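Unit 3 — Budgeting a two-handed gripper station
Course notes, K. Hamada. Revised 2 February 2022

Read before the planning session. Bring your own draft sheet, even a bad one.

Start with the task, then the shopping list. Most over-budget requests I get start from a catalog. Write one line: what gets picked up, where it goes, how small is it. Price after that. 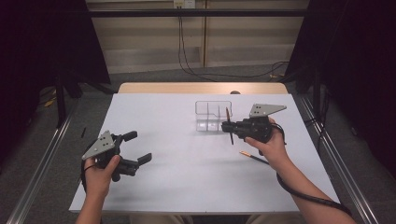 Hand-held units come in pairs, so every line in your sheet gets doubled — mounts, fasteners, spare fingers, all of it. People remember the grippers and forget the cables. Each unit has its own black cable coming off it and back along the arm, and that means strain relief, a spare cable per side, and somewhere for the slack to go. Put it under "consumables", not "hardware". Cables are consumables.

Quotes. Get 3, same spec sheet to each. For the class excercise use Skustetti, Gentile and Bullstead. Things to check:
lead time in writing (Bullstead quoted us 12 weeks, Gentile 15)
are mounting plates included or extra
who pays return shipping
warranty start — delivery or first use??

If you order after July assume it lands in next year's budget. Ask finance first.

Work surface and props. Cheap, always left out. Plain white top, clear organizer with compartments, pencils, pens. Thin items are a good test of finger closure so buy plenty and buy them all the same. 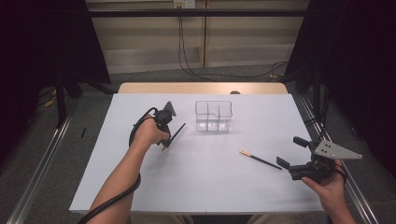
Photo: Kimie Hamada / Skina project

Floor space is a cost too. Rails, stands, curtains, power. Measure to the outlet before you sign anything, an electrician visit can eat the whole props line. Leave room for a seated operator and for cables to the wall.

Spares: fingers, pivot screws, fasteners. Ask for the part numbers up front, some vendors only sell the whole finger assembly and teh price is not small. Worksheet row 13 is for this, dont leave it blank. 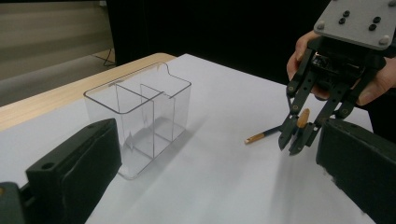

For next time
Fill in rows 1 to 13. Two quotes minimum attached, third can follow. One paragraph on what you would cut first.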